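Väisänen Signs On for a Second Season of "Curtain Trouble," Against Medical Advice

Zilex Pictures confirms its backstage comedy returns in November, with most of its cast and all of its grudges

Lirden: Zilex Pictures announced this morning that "Curtain Trouble," the comedy about a failing repertory theater and the people determined to help it fail, will return for a second season in November. Hanan Moussa is back as Odette Väisänen, the leading lady who has retired 2 times before the opening credits of the first episode and once during them.

"I was told the part would be restful," said Moussa. "I have since fallen through a trapdoor, been upstaged by a goat and learned the accordion. My doctor has stopped asking what I do for a living."

The new season picks up the morning after the theater's disastrous "Hamlet," with the ghost still stuck in the rafters and the box office refunding tickets in loose change. Primo Cattaneo returns as Basil, the director who believes every play can be improved by fog. Joining the cast is Kumiko Tsuchiya as a critic who moves into the apartment upstairs and can hear rehearsals through the floor. Tsuchiya, who trained as a dancer, spends most of her first episode lying down.

"It's the best entrance I've ever been given," she said. "I'd like all of them to be like that."

Munther Daher, who created the series and wrote every episode, said he had responded carefully to viewer feedback. Many viewers asked for less fog. There will be about 70 percent more.

"People write to me about the fog more than they write to me about the characters," Daher said. "I have to assume they love it."

Filming took place in the former Provora Playhouse, which closed years ago and has 90 seats, several of which still fold. The production repaired the roof, replaced the stage curtain and left the dressing rooms exactly as they were, on the grounds that no set designer could have made them worse. Cattaneo kept his dressing room key and says he intends to be buried with it.
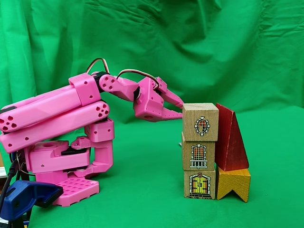 Episodes run 50 minutes each, except the finale, which runs longer because Moussa's farewell speech could not be cut without her noticing. Abla Qudah, who directed the finale, described the edit as "a negotiation, then a siege."

"Hanan gave us a beautiful short version and a beautiful long version," said Qudah. "Then she took the short version home with her."

The first season will be shown again in full during the week before the premiere, for anyone who missed it or would like to check whether the goat was really that good. The goat does not return. Talks are understood to have broken down over billing.

Interview requests for the cast should go to the Zilex press office before noon. Moussa does not give interviews in the morning, and Cattaneo gives them at any hour, whether requested or not.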